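The Long Life of a Tea Towel

My grandmother kept her linen in a camphor chest at the foot of the bed, and as children we were allowed to open it only on rainy days, with clean hands, while she sat nearby pretending to read. There were tablecloths in there that had come out on the ship with her mother, and pillowcases with somebody else's initials on them, and a great soft pile of tea towels that had gone past drying dishes and were being saved for a higher purpose. She never told us what it was.

I thought of that chest the whole way up to Ginting, a town with one bakery, a very good second-hand bookshop and, in the old butter factory behind the railway line, a mending room called Grarden. (The name was a signwriter's mistake. They'd paid for "Garden" and liked what they got.) Temitope Olatunji opened it in September, after two decades of altering other people's wedding dresses, and on the morning I visited she was bent over a damask napkin with a hole in it the size of a lentil.

"People bring me these in a plastic bag and apologise for them," she said. "I've had a woman cry over a bolster case. I put the kettle on and we have a look at it together."

Household linen is a funny thing to feel tender about. We'll happily talk about a favourite coat or a pair of boots, but the cloth we touch most, the sheets and the hand towels and whatever it is you grab when the milk boils over, mostly comes into the house without ceremony and goes out the same way. Temitope's argument, and she makes it at some length if you let her, is that plain white cloth is the easiest thing in the world to keep going. You can boil it. You can dry it on the grass in full sun and let the light take the yellow out. When a sheet wears thin down the middle you can cut it lengthwise, join the two outer edges and get years more out of it, as every thrifty household once knew how to do.

Her bench partner is Brian Mohamedi, a retired upholsterer with enormous hands and the neatest darning I've ever seen. He works slowly and he likes company. While I was there he showed me how to weave a patch across a worn spot, going under and over with a thread pulled from the hem of the same cloth so that the colour would match, and then he unpicked mine, very kindly, and we started again. His own pride and joy is a set of supper cloths from the old Zakalik guesthouse up on the ridge, rescued when the place was sold, and he has now been at them for most of a year.

What surprised me was how many young people were on the waiting list. Rents being what they are, plenty of them have inherited the contents of a linen press long before they've had a house to put one in, and they'd like to know what to do with it all. Some want to dye things. Brian winces a little, then goes and finds them the big pot.

By lunchtime I'd been sent home with homework, a list of washing instructions and a slice of lemon cake wrapped in a mended serviette, which I was told firmly to bring back.

White cloth, dark tabletop.
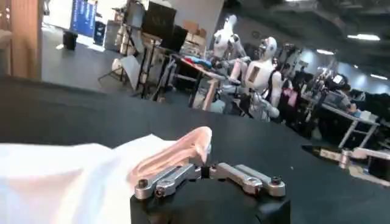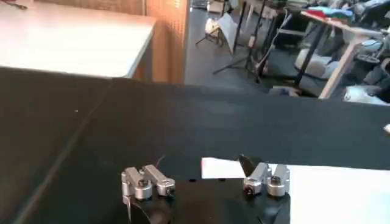
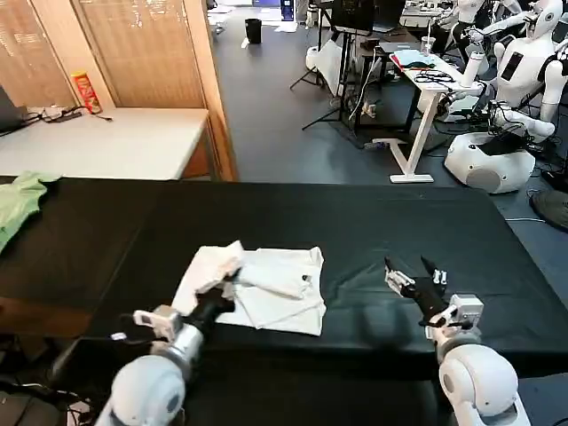
Looking after what you've got

Wash whites on their own, and don't cram the machine. Temitope soaks stained pieces overnight in cool water before anything else goes near them, and she won't have fabric softener in the building, as it leaves tea towels unable to dry a spoon. Fold along different lines each time you put a tablecloth away, or the creases will wear through before the rest of it does. Lavender is lovely but keep the oil off the fabric.

If you're mending at home, start with something you don't mind spoiling, in good daylight, with a thread a little finer than you think you need. Grarden's beginners' mornings run for 2 hours and you'll need to bring your own scissors.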